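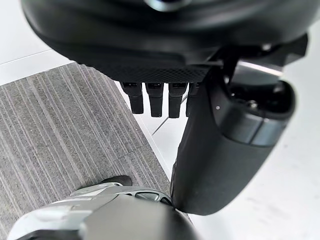 *Four fingers, pointing down.*

**February, bench 2, after lunch**

Third batch of hide glue for the Tlapale chairs. Soaked 399 g of granules in cold water at 7:30, on the hot plate by nine. Leopoldo says the Skikora thermostat is accurate. It is, if you consider boiling a form of accuracy. Turned it down two notches and hung the old candy thermometer in the pot.

Test joints from batch two: one let go at 900 N, the other at 1,721. Same glue, same ash, same clamp. My notes give the clamping time as "a while," so thank you, past me. Retest both with the kitchen timer.

The urea trick bought roughly four extra minutes of open time and a smell Rigoberto Pacheco compared to his uncle's goat shed. He has moved to bench 5.

To do:

- Order more granules from Zotik (the 1 kg bag, the small one is robbery)
- Wash the brush TODAY
- Ask Leopoldo where the lid went

Brush still not washed at 4:15.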